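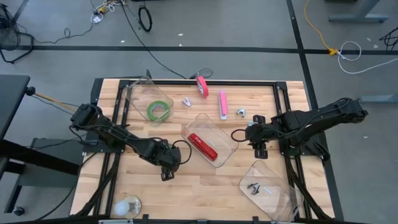
News > Prandside > Workshop Notes

Clear bins, red staplers and one giant drawer clean-out: the Skorklow supply shelf opens in July

By Gergely Győri
July

If you have ever walked the whole length of the Prandside building looking for a stapler, good news is on the way. The Skorklow supply shelf, a shared lending and giveaway spot for everyday office things, opens in the ground floor hallway this month, and the sorting that comes before it has already turned up more tape, clips and staplers than anyone expected to find in one building.

The idea started with Katalin Kun, who moved into the Bodix office on the second floor last winter and opened her new desk to find three staplers in the top drawer, none of them hers. She asked the neighbors. They had spare staplers too (and rulers, and whole boxes of binder clips still in the wrapping!). By spring she had talked every tenant into emptying their drawers at the same time, 200 desks in all, and sending whatever they didn't need downstairs.

The final tally from the clean-out was 3,219 items. That includes 531 rolls of tape in just about every color you can buy, which Kun is especially happy about.

"I thought we'd get a couple of boxes," she told me when I stopped by. "Then people kept coming down the stairs with more boxes. I had to go find a cart."

One kind of thing, one bin

The sorting system is wonderfully simple, and I say that as someone whose own desk has a drawer I don't like to open. Supplies go into clear plastic bins, and each bin gets one kind of thing. Staplers in one, tape in another, clips in a third. You can see through the sides, so you know what you're getting before you pull anything off the shelf.

Kun tried opaque boxes with labels first, back in the spring. The labels were fine for a week. Then somebody put scissors in the marker box, somebody else put markers in the scissors box, and people went back to hunting through everything. Clear bins fixed most of that. When a green roll of tape is sitting in among the staplers you notice it right away, even from across a table, and you just move it.

Color helps as well. The brightest things get found and returned fastest, so the red staplers and the green tape are going on the middle shelf at eye level, where they'll pull people in. Beige and gray supplies, and there are plenty, go lower down. Kun has a soft spot for the small stuff that usually falls through the cracks: the single binder clip, the plastic clip with no partner, the eraser worn down to a nub. Those get a shallow bin all to themselves near the front.
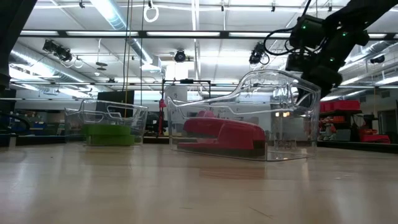

Two clear bins on the wooden tabletop, with something green in one and something red in the other.

The shelving comes from Fodor, the small wood shop on the other side of the loading dock, which built the unit out of leftover boards and sized the openings to fit the bins. It holds 57 of them with a little finger room on either side. I tried sliding one in and out a few times and it is a very satisfying thing to do. The handle openings on the bins sit above the edge of the shelf so you can get your fingers in without bumping your knuckles, a detail the Fodor crew worked out with a cardboard mock-up before cutting any wood.

How it will work

Anyone who rents space in the building can use the shelf, and so can their guests. Small items are yours to keep. Take the paper clips, take the pencils, take a roll of tape if you need a roll of tape. Staplers, hole punches, tape dispensers and the good scissors are for borrowing, and those should come back by the end of the day. There's a notebook on a string for writing down what you took. Kun prefers the notebook to an app or a spreadsheet, and she was quite firm with me on that point.

Donations are welcome at any hour. Leave them in the wide bin on the bottom shelf, where they'll be looked over before going up with the rest. Please test pens before you bring them! The clean-out produced a frankly heroic number of dry ones.

Staplers get checked too. Each one is opened, cleared of jams, loaded and tried on a few sheets of scrap paper before it goes out. Quite a few of the ones from the clean-out had nothing wrong with them apart from a single bent staple in the front, which takes a few seconds to pick out with a pair of tweezers. The ones that really are broken are being kept for springs and other parts.

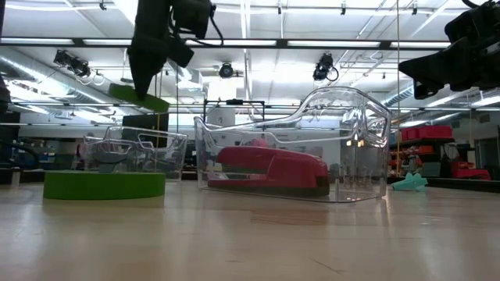 Deciding which container suits which supply has been a bigger job than it sounds. A stapler is long and a bit tippy, so it wants a bin where it can lie down flat. Tape rolls can stand up or lie down, but standing ones roll away the moment you turn your back, and Kun now lays every one of them on its side. Binder clips hook onto each other in a clump if the bin is too deep. Rubber bands are, in her words, "their own problem," and they're living in a jar for now.

She has also been asking people in the building to try things out and tell her what bugs them. Someone pointed out that deep bins on the top shelf are no use to a shorter person, who can see the bottom of the bin from below but can't reach into it. So the top row will hold extra stock, and all the everyday supplies will sit between knee and shoulder height. Another neighbor asked for a left-handed pair of scissors. There were four in the clean-out, and they'll be hanging on a hook at the side of the unit.

I got to spend part of an afternoon with the sorting and came away with a new appreciation for tape. There is masking tape in there from so long ago that it has turned the color of tea. There is a thin, shiny blue one that I had never seen before and badly wanted to take home. Kun gave me a roll of plain yellow and told me to come back on opening day for the blue, like everyone else. Fair enough!

What's left to do

The shelf itself is finished and waiting for a second coat of oil. The hallway light above it is being swapped for a brighter one, and the old coat rack will move a few steps toward the mailboxes to make room. After that it's a matter of carrying the bins over and putting them in order, a job Kun plans to do early one morning before the hallway gets busy.

Paper is the one category still up in the air. People sent down half-used legal pads, index cards, graph paper and a tall stack of old letterhead, and there isn't a good place for flat things on a shelf built for bins. Fodor has offered to make a set of slim trays that would slide in underneath. Until those are ready, paper is stacked in the Bodix office and you can knock and ask for some. The letterhead is being cut into quarters for note paper, with the blank side up.

If the hallway shelf works out, a smaller one could follow upstairs beside the copier, stocked mostly with staples, clips and tape. Kun is already setting aside bins for it. She'd also love a few more of the large clear ones, with or without lids, so if you have some holding up dust in a closet, let her know.

The Skorklow supply shelf opens at 9 a.m. on the first working morning after the new light goes in, and a notice will go up by the mailboxes the day before. There'll be coffee, and the blue tape will be on the middle shelf, left side. Borrowed staplers from before the clean-out can be returned at the same time, with no questions asked about how long you've had them.

Contact: Prandside front desk, ground floor | © Prandside Workshop Notes | Back to top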